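April 2022, workshop notebook

Back on the walnut dye. I started the second bath this morning with the hulls I picked up under the big tree in July (they've been sitting in a paper sack ever since, and boy do they smell). Weighed out 500 grams, dumped them in the old enamel pot, covered them with rainwater and let the whole thing creep up to a simmer. Last time I let it boil and the brown went sort of flat and sad, so I'm babysitting it this time!

Wool is the Goretti two-ply, one skein scoured and one straight off the cone, because Sadia Ghauri swears scouring makes no difference with walnut and I swear it does. We'll see. No mordant on either. Tannin ought to do the job by itself, though I've got alum put by if it comes out weak. 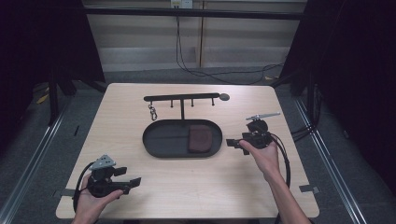

After an hour the bath was the color of strong coffee and I fished the hulls out with the slotted spoon. Strained it twice through the Fedeck cloth, which is finer than the cheesecloth and a pain to rinse. Still grit in the bottom. I think I'll tie the hulls up in a bag next time, same as Ševčík does with his onion skins, and skip the straining altogether.

Skeins went in at noon, heat off. Plan is to leave them overnight and pull a little tail off each one every hour or so for the swatch card. The first two tails look the same to me, darn it. The third one, the scoured skein is maybe a hair darker? Could be the window light. I'll look again tomorrow before I brag about anything.

Had a sandwich and tidied up the corner by the table. 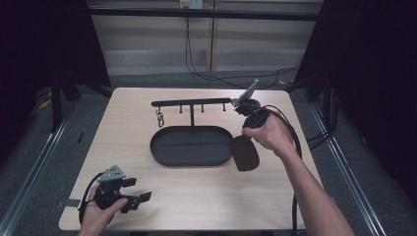

Black stand with the oval tray, clip at the left end of the bar.

pH strips: the bath reads 5, same as the last one. Used up the end of the Trirnari strips, so order more. Also need gloves, my thumbs are brown again and will be for a week.

Sadia, if you read this before Monday, please don't dump the pot! I want to try a linen scrap in what's left, and then a splash of iron to see how gray it goes.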